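Kitchen Automation at Mevholm: Second Progress Report
Prepared for Dufour Workplace Fund by Wayne Pelletier, Operations
15/07/2025

Where we are

The arm is still not in the kitchen. I'll put that first so you don't have to hunt for it. The original plan had it plating lunches by February, and that plan was written by me, so I know who to blame. What we do have is a working practice program, a staff that has stopped calling the project "the replacement", and a corner of the prep room with tape on the floor where the arm will go. People walk around the tape very politely.

Mevholm sends out 680 meals a day. The jobs we picked for automation are the ones that wear people out: setting small items on trays, moving cups and bowls, closing up the side dishes. We left out anything hot or sharp, and anything the cooks said they liked doing. That last list was longer than I had budgeted for.

Staff and hours

No positions have been cut and no one's hours have dropped. Two people from the tray line have moved to half-time training on the Hokico software, which they describe as a video game with the fun removed. Zoia Palamarchuk leads that work. She spent years on the tray line and has strong views on how a cup should be picked up, most of which the software did not share when we started.

The biggest change so far is in who gets asked. The line crew now review every task before it goes into the program, and they have thrown out a fair number of them. Sore wrists are still our most common complaint, and I can't claim any improvement there until the arm does some lifting. The lunchroom has also developed a new habit of blaming the arm for missing spoons, which seems harsh given that it hasn't been installed.

Practice runs

All training is done in simulation for now. We logged 2133 practice picks this period, and Zoia sorts the failures by colour on a spreadsheet that is mostly orange.

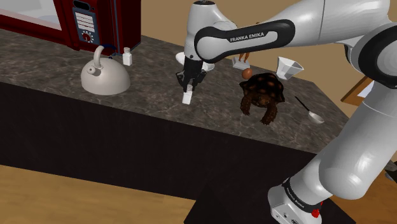 Small items remain the sticking point. The program does well with one thing on a clear stretch of counter and gets worse as the clutter builds up, and clutter is the normal state of any kitchen I have worked in. Zoia has asked for more crowded counters in the next round, and I've agreed.

Money

We have spent around 53 per cent of the grant, mostly on software and paid training time. The Plikatska contract for floor mounting is signed but not yet invoiced. I would like to move the unused travel money into staff hours, as there turned out to be very little need to travel to a simulation.

Next period

Install the arm, run it after the lunch shift with no food involved, and let the line crew decide when it is ready for trays. Zoia will write that section of the next report herself. She has asked me to note that it will be shorter than mine.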